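Comecei em junho a juntar demonstrações para o Kelura, e o trabalho é mais lento do que eu contava. A meta são 2.276 episódios. No sábado gravei 70, dos quais 14 foram para o lixo por eu ter parado o braço a meio do movimento.

A tarefa é sempre com os mesmos objetos: um candeeiro e uma pilha de livros. Só mudo a posição inicial do braço, a cada seis episódios. 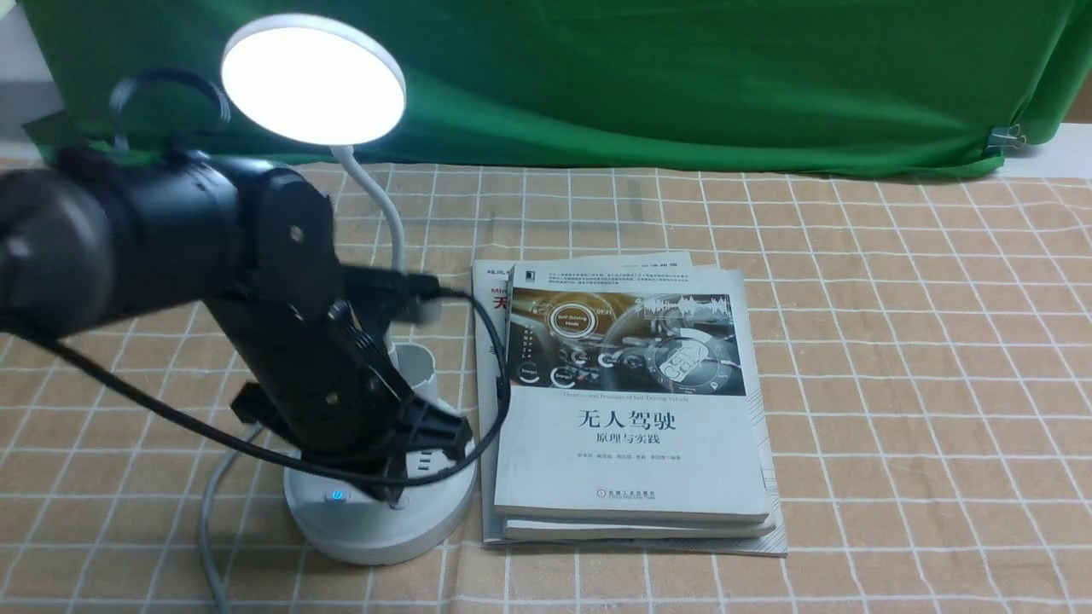
O braço por cima do candeeiro, que está aceso.

O Danylo Romaniuk insistiu no pano verde ao fundo. Eu teria gravado sem nada — menos uma coisa para prender com molas. A toalha quadriculada também faz rugas, e por agora deixo-as ficar. Cada episódio leva uma frase escrita à mão, e é aí que perco mais tempo.

Guardo também o vídeo da câmara do pulso, sincronizado com a da cabeça.

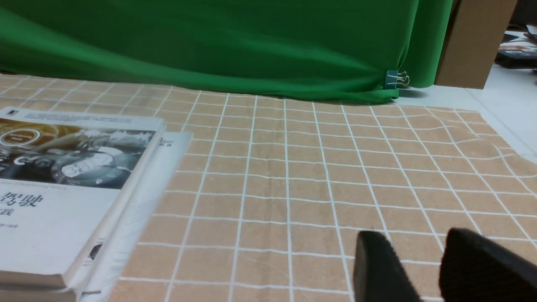 Yaryna Pylypenko comentou: Eu não deitava fora os 14. Marca-os como falhados e guarda-os à parte, podem servir para treinar a deteção de erros.

Vou fazer isso. Ainda estão no disco, só tenho de mudar a etiqueta.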